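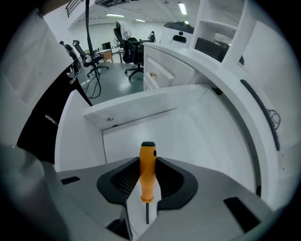 *A screwdriver with an orange handle, held upright in a gripper.*

Blagoje Softić has interpreted in criminal courts for long enough to have stopped keeping a tally of trials. He does keep a notebook of words that gave him trouble, and it runs to almost 1,000 entries. Many of them are ordinary.

"Cousin is in there," he said. "Mate is in there. People think it must be the legal terms, but a legal term has a definition and I can look it up. If a witness says a man is his brother, I need to know if he means his brother."

We spoke at the Panham courthouse, in the corridor outside the registry, during a long lunch adjournment in February. Softić was working on an assault matter and would not talk about it. He was willing to talk about police interviews, and what happens when a recorded one reaches a jury in translation.

In his view the trouble often starts at the station. An interview may be done late at night with a phone interpreter, on a poor line, and the transcript typed up afterwards gives only the English. The accused's own words are on the recording, but the jury reads the page.

"The page looks finished," Softić said. "It has line numbers. Once it has been read aloud, you are asking people to go back and doubt it."

Arben Hoxha, a defence solicitor with the Panham firm Vidmar, joined us partway through with his sandwich. He and Softić have worked on several appeals together, and Hoxha brought up one of them, in which the client's name is suppressed. The prosecution case leaned on a single answer in the police interview, which the transcript gave as "I went there to get him."

Hoxha had the recording checked by two interpreters working separately. Both rendered the answer as "I went there to pick him up." The interview ran for 100 minutes and the answer took up a few seconds of it. The appeal court ordered a retrial, and the charge was later withdrawn.

"It wasn't misconduct," Hoxha said. "The officer asked a fair question. The interpreter was tired and picked the shorter phrase. It still put my client in custody for six months."

Softić said he would not criticise the colleague involved. He has made errors himself, and has twice stopped a hearing to correct one. On one occasion the magistrate thanked him. On the other he was told to be quick about it.

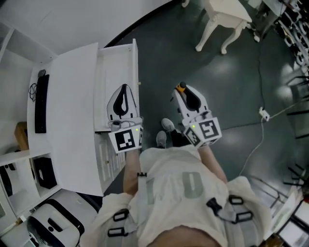 What should an interpreter do on noticing a mistake after the witness has moved on?

The interpreter should tell the court straight away, before the next answer if possible, and ask for the correction to go on the record. Softić refers to himself in the third person when he does this: "The interpreter wishes to correct an earlier answer." It keeps his own words separate from those of the witness.

Breaks matter too. Softić asks for one after 40 minutes of continuous work and does not always get it. In longer trials a second interpreter is meant to share the load, though in country courts there may be only one available for the language, and sometimes that person also knows the family.

Hoxha would like every foreign-language interview transcript to carry both languages side by side. He has put this in writing to the local prosecutors and says the main objection has been cost. Typing up the original language takes longer, and someone has to check it.

"I understand that," he said. "But we pay for it anyway when the case comes back."

Softić was less sure that two columns would fix much, as few jurors could read the second one. He would prefer that the recording be checked by a fresh interpreter before charges are laid, at least where an admission is in dispute.

The matter was called on again at a quarter past two. Softić put the notebook in his jacket and went back in. Hoxha stayed to file some papers at the registry counter.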